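## Does the Arkero tabletop picking kit handle retail cartons without a custom fingertip?

**Nouhaila El-Sayed**

Our department is reviewing the Arkero kit for a packing exercise in which each item is moved from a table to a tray. The quotation from Renotlow is for 3762 dollars and includes the arm, the two-finger gripper and the wrist camera. Custom fingertips are charged separately. Are the standard ones adequate for long, narrow cartons?

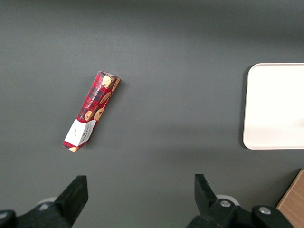

Carton orientation is our main concern. The reseller states that the kit will align the gripper with any box lying flat, but the manual covers only boxes placed square to the base. Items in our exercise will often lie at an angle, as the Walkers shortbread box does, with the tray off to one side. We would prefer to settle this before the trial period ends in January.

**Sanaa Ashour**

The standard fingertips are adequate, provided that the grasp is taken across the short side of the carton. We ran 17 carton types at our Zuncombe site and ordered custom tips for 2 of them, both with glossy sleeves. Angled boxes require the rotation setting, found under Grasp Options – it is off by default. Please request the current manual, as the older edition omits that page.

**Hajji**

We have the earlier model and it was fine with boxes. I cannot speak to the new one. Ask for a longer trial.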